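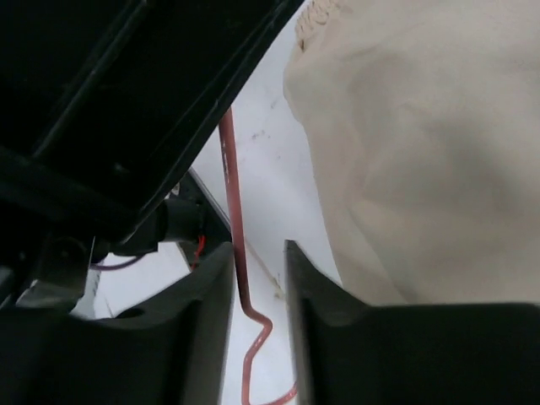 Between the fingers: a thin red rod and, to the right, beige fabric. Wrist view from one of the arms at Meltby.

Budgeting for the second arm

The price on the quote is the easy part. When Meltby, a contract finisher of soft furnishings, began planning for robot arms, the figure everyone argued over was the arm itself. Two years on, the production office says most of the overspend came from everything bolted to it or standing next to it.

The first arm came from Tondus on a lease. Grippers were bought separately, along with wrist cameras, cabling and a spare set of fingers. Fabric is awkward to handle. It folds and slips, and a finger shape that suits one weight of cloth may do badly on the next. Meltby had allowed for one pair of fingers and ended up paying for 7.

Cables were another surprise. Wiring near the wrist bends every time the arm turns, and the firm now treats it as a consumable, with its own line in the maintenance budget. The same goes for connectors. Neither appeared in the original plan.

Then there is staff time. Setting up a new job took 164 hours in the first year, nearly all of it spent by people who already had other work to do. None of those hours were charged to the project, so on paper the arm looked cheaper than it was. They are now logged against the machine.

For the second arm, Meltby asked for quotes from Tondus and Travov and sent both firms the same list. It covered delivery, guarding, floor fixings, software licences, training for 6 operators and the cost of a call-out after the warranty ends. Travov was dearer on the hardware and cheaper over the full term. Tondus offered a longer trial.

The software question is still open. Darko, the scheduling package used in the cutting room, can pass jobs to either make, but the link is sold as a yearly add-on. The office has put it in the budget for both options and expects to order in December, once the trial pieces have been checked.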